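FOR IMMEDIATE RELEASE

Givorholm opens sign-ups for its small kitchen supper course in Botwood

BOTWOOD — Hi, I'm Sibel Saraç, and I run the cooking classes at Givorholm. I usually let someone else write these announcements, but this one is my baby, so you get me this time!

Starting in November we're running a new evening course called Juson. It's for people who cook in small spaces: studio apartments, rented rooms with a shared kitchen, the corner of a basement with one outlet and a countertop oven. It runs for six weeks, every Tuesday evening, and by the last class you'll have a set of suppers you can make without a full-size stove, a dishwasher or a big pantry.

I lived in a place like that for years. My whole kitchen was a board laid across a dresser, and I ate a lot of toast. Then I got my first small oven and started roasting things in it (carrots first, then chicken thighs, then one very ambitious lasagna that I had to bake in two halves), and I got hooked. I've been scribbling down what worked ever since, and those notes are what the course grew out of.

So what do we cook? The first week is all sheet-pan suppers, cut down to fit a pan you can carry in one hand. Week two is beans and lentils, including my aunt's red lentil soup, which I will defend against all comers. After that we get into flatbreads, eggs for dinner, and fish — yes, fish in a small room, and we spend a good half hour on how to keep your curtains from smelling like it. The last week is a shared meal, and you can bring a guest.
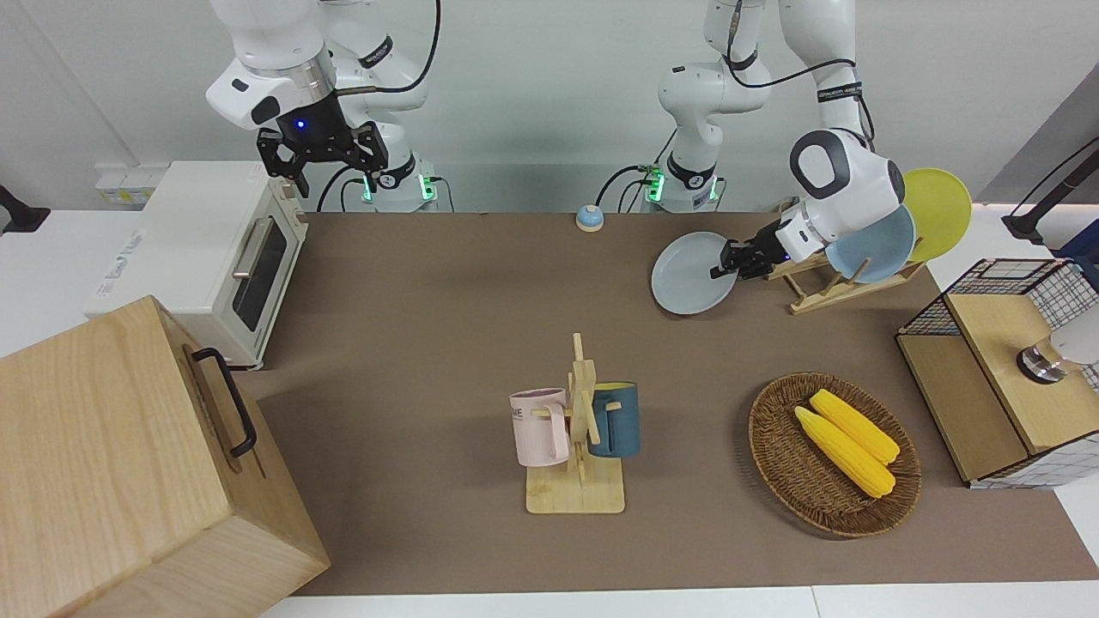
A brown mat over a white work surface, with an oven and a shelf.

We also talk a lot about space, probably more than you'd expect from a cooking class. Where do you put the cutting board when the oven door needs to come down? Where does a hot pan go? I asked Urs Steiner to teach that part with me. Urs fitted out galley kitchens on boats before he came to us, and he has strong feelings about hooks.

"People buy a smaller pan when what they need is a clear spot next to the oven," Urs told me. "Give me one free patch the size of a dinner plate and I can cook for four."

I've watched him do it, and I'm still a little annoyed about how easy he makes it look.

We tried out a short version of the course in the spring with a group of neighbors. Edvin Lunde was in that group, and he has kindly let me quote him even though he burned the flatbreads twice. "I'd been living on takeout because I thought my kitchen was too small to bother with," he said. "Now I make the lentil soup on Sundays and eat it till Wednesday. My grocery bill went up a bit and my takeout bill fell off a cliff."

The recipes come in a spiral-bound book that everybody takes home on the first night. It has 49 recipes in it, a page on what to keep in a single cupboard, and plenty of blank space for your own notes. Aslak Eide did the layout and talked me into larger type, so you can read it from across the counter with flour on your glasses. Most of the suppers take roughly 60 minutes from chopping to eating, and a good part of that is oven time, when you can sit down.

One change from the spring: we're doing the shopping for you. Last time I sent everybody out with a list, and we lost half of the first class to a conversation about where to find cumin. It was a good conversation, but we didn't get supper on the table until very late. Your ingredients will be waiting when you walk in. If you have an allergy or don't eat something, put it on the sign-up form and I'll work around it. There's a vegetarian version of every class, and I'd say the week three one is better than the original.

You don't need any experience. You don't need to own any special gear either, and please don't go out and buy some before you come! Bring an apron, a container with a lid for leftovers, and shoes you don't mind getting oil on.

SIGNING UP

The course costs $72 for all six evenings, with the book and ingredients included. If that's a stretch, write to us anyway. Our friends at Ma, the grocery on the corner, are covering a few places for people who need them, and we don't ask for paperwork.

Sign-up forms are at the Givorholm front desk and on the counter at Ma. Classes begin at 6 in the evening and we eat at the end, so come hungry.

ABOUT GIVORHOLM

Givorholm is a neighborhood learning center in Botwood offering evening and weekend classes in cooking, sewing, home repair and languages.

PRESS CONTACT

Joar Solberg, Givorholm, Botwood. Reporters are welcome to sit in on a class — let Joar know ahead of time so I can buy enough fish.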